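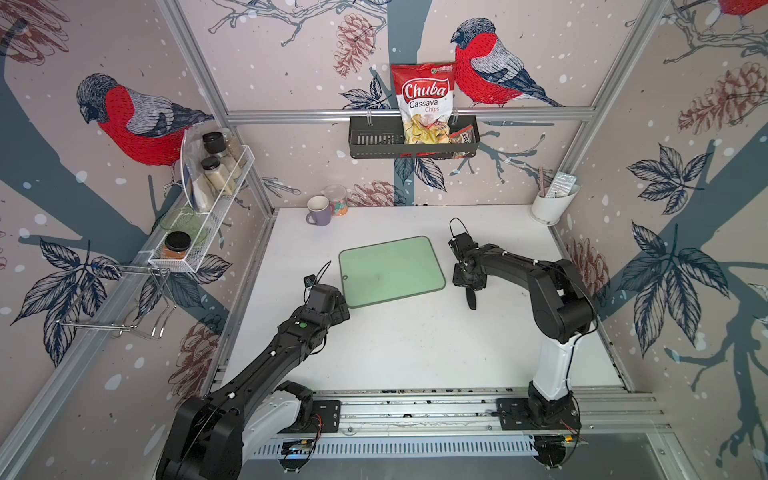
Halliday Hall kitchen: food safety and hygiene walk-round

Checked by: Effie Laing
With: Rory Hepburn (bookings)
Month: June
Last check: March, by Úna Buckley

Mark each line OK, Action or N/A. Write in the comments even if the line is OK, as the next person finds it useful. Actions are listed again at the end with a name against each.

1. Handwashing

Basin free of cups and cloths: OK
Hot water at basin: OK. Takes a while to come through on cold mornings. Let it run.
Soap: OK
Paper towels: Action. Dispenser full but jammed. Towels were sitting loose on the windowsill, which is no good next to the open window.
Sign above basin: OK. Corner is peeling.

2. Chopping boards and knives

Colour code chart on wall: Action. The chart by the hatch is the old one and has no line for cooked meat. New one to be printed and put in a plastic sleeve.
Boards stored upright and apart: OK. Rack is still the Gudier one and is holding up.
Green (salad and fruit): OK. Light knife marks only. Wash the hanging hole with the bottle brush, it collects bits.
Red (raw meat): Action. Deep scoring down the middle and a brown stain that did not shift after an overnight soak. Taken out of use. Do not put it back in the rack.
Blue (raw fish): OK. Hardly used.
Brown (unwashed vegetables): OK. Slightly warped and rocks on the worktop. Put a damp cloth under it.
White (bread and dairy): OK. Replaced after the last check.
Knives: OK. One paring knife has a loose handle and has gone in the bin, wrapped.

Comment: the lunch group were using the green board for cooked chicken because it was the nearest clean one. Spoken to on the day. Please show new helpers the chart before they start.

3. Fridge and freezer

Fridge thermometer: OK. Read 3 degrees at the start and the same when we finished.
Fridge log filled in: Action. Gaps on every Sunday. Rory says the Sunday hirers do not know where the sheet is kept. Move it to the fridge door.
Raw food below cooked: OK
Labels and dates: Action. Two tubs with no date and no name. Thrown away.
Door seals: OK on fridge. Freezer seal has black mould in the lower fold. Cleaned during the visit, look at it again next time.
Freezer frosting: OK. Defrost before the summer play scheme.

4. Cooker and extractor

Rings and oven: OK. Back left ring is slow to light.
Extractor filters: Action. Greasy to the touch. They go in the dishwasher on the hot cycle, one at a time, standing on edge.
Probe thermometer: OK. Tested in iced water. Wipes are running low.
Fire blanket: OK. Pull tabs hanging clear.

5. Surfaces, walls and floor

Worktops: OK. Sealant behind the sink is lifting at one end.
Wall tiles: OK. One cracked near the back door, not above a food area.
Floor: Action. Crumbs and a dried spill under the dry goods shelving. The shelving is on wheels and does move if both brakes are lifted.
Mops: OK. Kitchen mop and toilet mop kept apart, heads up.

6. Dry goods and allergens

Containers with lids: OK
Flour kept away from gluten-free shelf: Action. An open bag of plain flour was on the shelf above it. Moved to the bottom.
Allergen folder: OK, though the soup page is out of date. Khoa Khổng has changed the stock and the new one contains celery.
Pests: OK. No droppings, traps clear. Trumonis service sheet is in the folder, ref 717.

7. Bins and back door

Indoor bins, lids and pedals: OK
Food waste caddy: OK. Emptied but not rinsed.
Fly screen: Action. Small tear by the bottom hinge. Tape will do for the month, then it needs a new mesh.

Actions

New red board, order from Momik: Effie
Chart printed and sleeved: Effie
Towel dispenser freed or replaced: Nuno Carvalho
Log sheet moved to fridge door, note sent to Sunday hirers: Rory
Extractor filters: Nuno
Clean under shelving: lunch group, before next session
Flour shelf labelled: Khoa
Soup page rewritten: Khoa
Fly screen: Nuno

General comment: better than March. The sink area and the fridge were both clean when we came in at 9, before anyone had been told we were coming. Most of the actions are small. The board and the flour should be sorted this week, the others by the end of the month.

Copy to the folder in the hatch cupboard. Copy to Úna.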